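Ticket 952 - Video plays without sound, transcript missing on story pages
Status: closed
Product: Visik player, Pelldale news site
Reported by: Oi-ling Yang, web desk
Assigned to: Dezső Hajdu

Reported 14/05/2022
The clip on the runaway hot tub story plays with no sound. The "Show transcript" button opens an empty box. Two readers have written in. Same fault on the goat rescue story, but older clips from February are fine.

Reply, D. Hajdu
Which browser, and does the sound come back if you reload the page?

Reply, O. Yang
Firefox and Chrome on the desktop, Safari on my phone. Reloading makes no difference. The file plays properly when I download it. 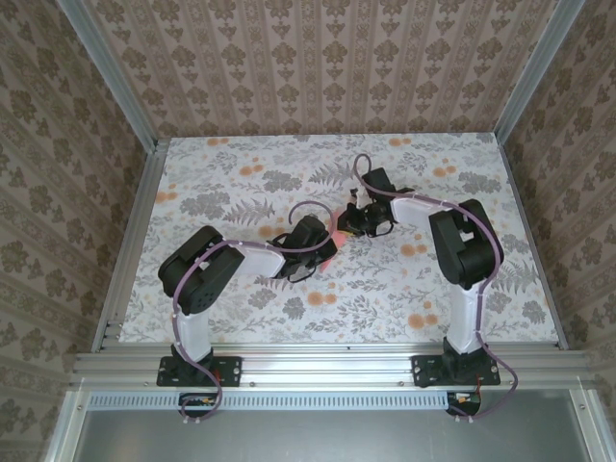

Reply, D. Hajdu
Thanks. I get the same here. The audio track is in the file but the player is starting muted and hiding the volume button. The transcript is a separate problem - the box is waiting for a text file that was never sent over. Killian Hoarau changed the upload template last week, so I have asked him for the old one.

Steps tried
1. Cleared the page cache. No change.
2. Put the old template back on the goat story. Sound returned, transcript still empty.
3. Cut the transcript down. The new template drops any text over 3000 characters without a warning. 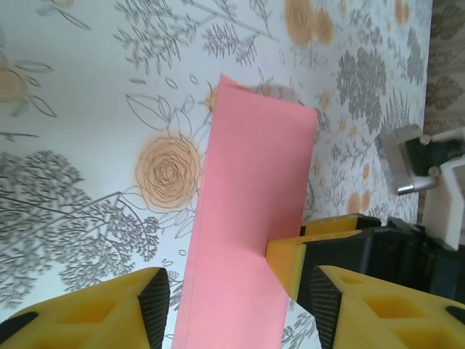

4. Raised the limit and sent both transcripts again. Both now open.

Reply, Josphat Mfaume
Can we have a list of the other pages affected? The morning editor wants to know before the newsletter goes out.

Reply, D. Hajdu
10 pages, all uploaded with the new template. I have fixed them by hand. The template itself is corrected too - new clips start with the sound on.
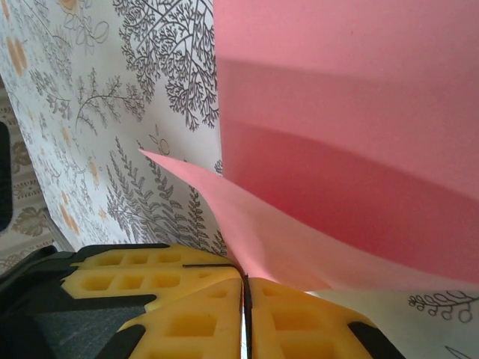 Pink paper between the yellow gripper fingers

Reply, O. Yang
Checked all of them on desktop and phone. Sound and transcripts fine. Please close.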